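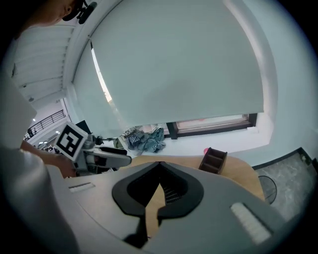 Second lot of tips on building hand-held grippers, quick ones this time, the Edell job is eating my evenings. If you read the first lot you'll know we're making them in pairs, one per hand, squeeze the handle and the fingers close. Pads are where most people go wrong. Ribbed ones on the body, like the little white ones on ours, are worth the extra print time over smooth. Keep the marker square flat and stick it down last. Mount it high on the body so your own fingers don't wander over it. And leave the white border on!! Somebody trimmed one "to neaten it" and it was back to the printer.

Tips in no order.

Finger strips. Cut them long and trim back. Rubber sheet from the bike shop offcuts bin is fine. Rough up the plastic with coarse sandpaper first, wipe with meths, then contact glue, both faces, wait till tacky. If you're impatient (I am) the corner lifts within a week and picks up every crumb in the house.

Screws. Don't drive them straight into printed plastic more than a couple of times, the thread goes. Brass inserts, soldering iron, slow. Push to just proud of the surface then flatten with the back of an old spoon. Practise on scrap. Colleen Carrier did her first set on the good part and we now have a very nice paperweight.

Springs. Too strong is worse than too weak. Your hand will ache after twenty minutes and you'll start avoiding the fiddly jobs. I went through a tin of 23 odd springs from the Rinedent clear-out before finding a pair that matched. Test both hands. Your left is weaker than you think, unless you're left handed, obviously.

Cables. Leave a loop with some slack in it near the handle, then a strap round the forearm. Without the loop the plug takes all the pulling. Plorkix sell a soft sleeve for it but an old bootlace wound round does the job. Check the cable clears your feet before you start reaching over things.

Clothes. Loose sleeves are comfy but push them up past the elbow on the gripper side, same as you would for a pillar drill. Watches off. Rings off if you're doing anything near the hinge.

Practice table. Any low table. Round corners are kinder to the hip bone. Use ordinary stuff out of the drawer, not blocks: remotes, tape, bits of card, a divided tray to put things into. Flat things are hardest, start with something that stands up by itself. Don't start with a mug. Nadhirah Pasaribu started with a mug.

Light. Pull the blind down if the sun comes straight in, markers wash out badly with glare on them. Print on matt paper, and if you must laminate get the matt pouches. Shiny tape over the top is just as bad, I don't know why I keep doing it.

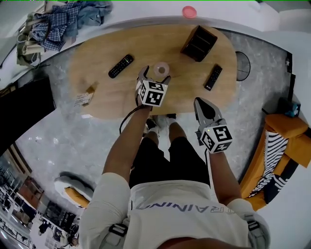 What glue holds best between a printed finger and a rubber pad?

Contact adhesive, the brown sort in a tin, on both faces. Superglue grabs quicker but goes brittle and the pad pings off the first time you drop it. Hot glue peels away in one strip, handy for trying a position out and useless after that.

Hinge pins next. We used steel rod, cut with a junior hacksaw, ends filed round. Drill the hole a hair under and ream it by hand. A smear of candle wax on the pin, not oil, oil finds its way onto the pads and then nothing grips. If the finger flops sideways the hole's gone oval, so drill out and sleeve it. Brass tube from the model shop, cheap.

Getting the fingers to meet. Put a strip of paper between them, close gently, pull. It should drag the same at the tip as at the root. If it slides out at the tip pack behind the pad with a bit of card, then when you're happy swap the card for plastic. This takes ages, do it with the radio on.

Weight. Ours came down by 176 grams a hand after I hollowed out the handle, and that's the best thing I did all winter. Print the handle with thin walls and put the thickness where the screws go. Filler and a sand if it bothers you. Grey hides grubby marks better than white, I wish I'd done the whole lot in gray.

Wear. Aerts, who lent us the good vice, reckons on 2,000 squeezes before the first pads want changing. Mine went sooner but I'd used the wrong glue, see above. Keep 5 spare pads cut and in a labelled envelope. Labelled!! I have threaded a spare pad on a keyring thinking it was a tag.

Storage. Fingers open, never clamped shut, or the rubber takes a set. Hang them off a hook by the handle, cable coiled loose. Not on the windowsill in summer, printed plastic goes soft in hot sun quicker than you'd beleive.

Drawings for the new handle when I've redrawn them, the old ones have the wrong hole size on page two. Drill 4mm, not what it says.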